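The arm budget, second attempt

Posted Tuesday, September 2, 2025

I have now written the budget for our two-arm bench twice. The first version was one page long and wrong in every row. The second is longer, so it must be better.

Version one had two arms, two grippers, and a line called "misc," into which I put $211 because that was what was left. Babatunde read it over lunch and asked where the cables were. Then he asked where the rail was. Then he finished my fries, which I took as a consulting fee.

What we spent on misc, not counting the arms, came to $3,714. A lot of that is metal: rail, corner posts, brackets, bolts in sizes I keep ordering one step too small. Shipping is in there as well, and a second power supply from Jasis that arrived 9 days after we'd borrowed one from Ngozi and stopped needing it. She hasn't asked for hers back. I haven't brought it up.

The cheapest row in the whole sheet is the fruit. I argued for proper test objects, the kind that come in a foam case with a certificate. Fatima pointed out that the foam case cost more than a gripper and that people will mostly want these things to pick up groceries. She was right, and the plastic produce went on my card.

Both arms on the fruit bowl job, which is most of what they do all day:

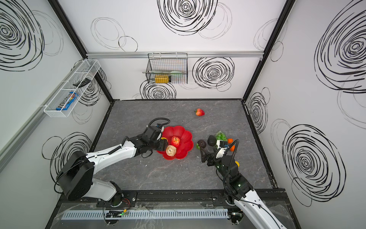
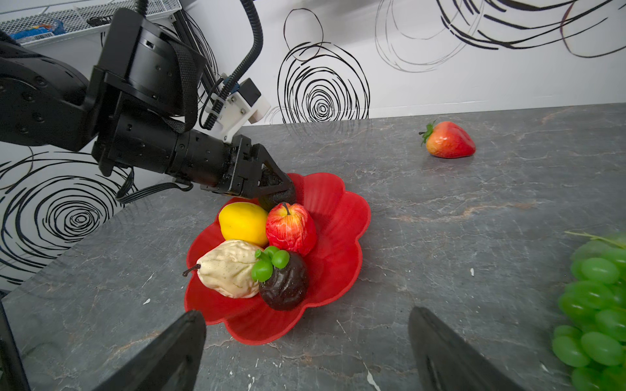 What I'd put in the budget next time

Spare fingers for the grippers, ordered with the grippers. Ridik charges the same shipping for one pair or six, a fact I learned one pair at a time.

Cable, then more cable. Measure the run with the arm stretched all the way out, then add whatever number makes you feel silly.

A row for time. Musa thinks we should price our own hours, and I've told him he can do that in December, when I'm on vacation and don't have to see the total.

And a misc line that starts at four figures. Binta has already approved it for the next bench, on the condition that I stop calling it misc. It's now "sundries."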